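The man who runs the Jetwood allotments would prefer not to be named, on the grounds that he still has to collect the rents. He has held the gate key for six years and the waiting list for longer, and he speaks of both with the weariness of a ship's captain.

"There are 300 people on the list," he says. "At the current rate the last of them will get a plot in 2209. I do tell them that. They ask whether there's parking."

He pours tea from a flask and declines to offer any. Rules, he says, are mostly about sheds.

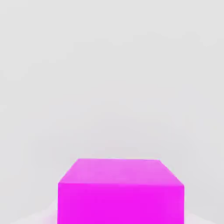 Plots and Sheds

One tenant painted hers bright pink last November. "I had letters. I had a petition with 2 signatures on it, both in the same handwriting." The shed stayed. His own view is that a marrow can't tell what colour it's growing next to.

Water is a sorer subject. The tap by the Skaratar Lane gate drips, and the other one doesn't do even that. A repair is promised for 10th July — he has written it on the noticeboard in pencil.

Does he enjoy the gardening, at least? He looks over at his own plot, where the bindweed is doing well.

"I used to," he says. "Then they gave me the key."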